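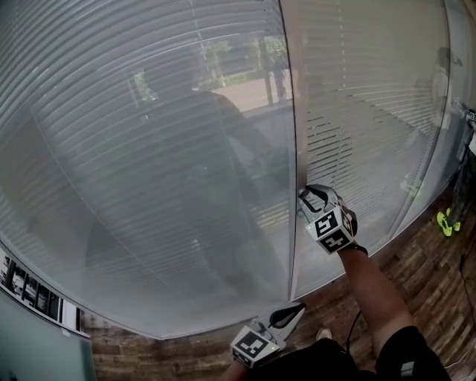
Glasfront mit Jalousien, rechter Greifer an der Fuge zwischen den Scheiben

Ticket: Kopfpose driftet vor der Glaswand, Greiferposen springen mit
Komponente: Trodach (Posenschätzung), Wiedergabe in Skivum
Status: in Arbeit
Eröffnet: 23. August

Hallo zusammen,

ich hänge seit gestern an den Sturklow-Aufnahmen und komme allein nicht mehr so richtig weiter, deshalb jetzt doch ein Ticket. Kurzfassung: Solange ich in den Raum hineinschaue, läuft Trodach sauber durch. Sobald die Kopfkamera die Glasfront im Bild hat, wandert die geschätzte Kopfpose langsam nach links weg, und weil wir die Greifer über die Marker relativ zum Kopf rechnen, wandern die natürlich brav mit. In Skivum sieht das dann so aus, als würde ich mit der rechten Hand durch die Scheibe greifen (sehr elegant, leider physikalisch schwierig).

Ein paar Eckdaten: Fisheye am Kopf, Aufnahme mit 50 Hz, Trodach im Standardprofil, Kalibrierung frisch vom selben Tag. Der Versatz am Ende der Sequenz liegt bei rund 28 cm. Die Marker selbst werden erkannt, daran liegt es meiner Meinung nach nicht. Die Reprojektion auf den Tags ist schön ruhig, auch wenn der rechte Greifer direkt an der Fuge steht.

Was ich schon probiert habe:

Kalibrierung neu geladen, Cache gelöscht, Sequenz noch mal komplett gerechnet. Gleiches Ergebnis, fast auf den Millimeter. Immerhin reproduzierbar!

Belichtung nachträglich angehoben. Bringt nichts, die Punkte auf den Lamellen werden eher mehr, und genau die wollte ich ja loswerden.

Nur mit IMU gerechnet. Driftet auch, aber in eine andere Richtung und viel gleichmäßiger. Der Sprung kommt also aus dem visuellen Teil.

Schwelle für die Merkmale von 11 auf 44 hochgesetzt. Das war der erste Lauf, bei dem sich überhaupt etwas getan hat: Der Drift setzt später ein, dafür verliert Trodach zwischendurch komplett die Spur und initialisiert neu. Auch nicht besser.

Dann habe ich mir endlich die Merkmale als Overlay ausgeben lassen, was ich gleich am Anfang hätte machen sollen. Die Lamellen sind der eine Übeltäter, eine Linie sieht aus wie die nächste, und der Matcher rutscht gern mal eine Zeile weiter. Der andere sind die Spiegelungen. Auf der Scheibe steht ja immer eine große dunkle Gestalt vor der Jalousie, und an deren Umriss sitzen haufenweise Punkte, die Trodach für statisch hält. Sogar der gelbgrüne Reflex der Turnschuhe unten rechts im Glas bekommt Merkmale ab, und die Turnschuhe selbst sowieso. Die bewegen sich natürlich, wann sie wollen.

Brauchbar sind vor Ort eigentlich nur der Holzboden (tolle Maserung, sehr viel Struktur) und die Metallfuge mit den zwei runden Knöpfen. Die Knöpfe werden im Overlay stabil gehalten, solange kein Greifer davor ist. Das Laub draußen hinter den Lamellen nimmt er auch gern, aber die Tiefe dazu ist Unsinn.
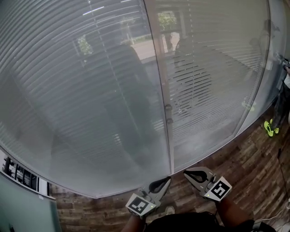
Nachtrag: Lauf mit Maske

So, ich habe jetzt eine Maske gebaut, die alles auf der Glasfläche rauswirft bis auf einen Streifen entlang der Fuge. Erst mal ganz grob als Polygon von Hand pro Abschnitt, dazwischen linear interpoliert. Hübsch ist das nicht, und bei der Fisheye-Krümmung muss man am Rand ordentlich Stützpunkte setzen, sonst schneidet man sich den Boden mit weg. Die Greifer werden weiterhin über die vorhandene Greifermaske ausgenommen, die Person mit den Turnschuhen habe ich von Hand ergänzt.

Ergebnis: Der Versatz ist deutlich kleiner, und in Skivum bleiben die Finger vor dem Glas, wo sie hingehören. Ein Sprung ist noch drin, immer an der Stelle, an der ich den Kopf hebe und der Boden fast aus dem Bild geht.

Offene Fragen an euch:

Kann Trodach eine Maske pro Frame einlesen, ohne dass ich den Loader umbaue? In der Pärn-Version gab es dafür mal einen Schalter, im aktuellen Stand finde ich ihn nicht mehr.

Lässt sich das Gewicht der IMU hochziehen, wenn nach der Maske zu wenige Merkmale übrig sind? Im Profil sehe ich nur einen festen Wert.

Overlay, Masken und beide Logs liegen im Ticketordner. Ich rechne als Nächstes die übrigen Sturklow-Sequenzen mit derselben Maske durch und trage die Werte hier nach. Ticket bitte noch offen lassen.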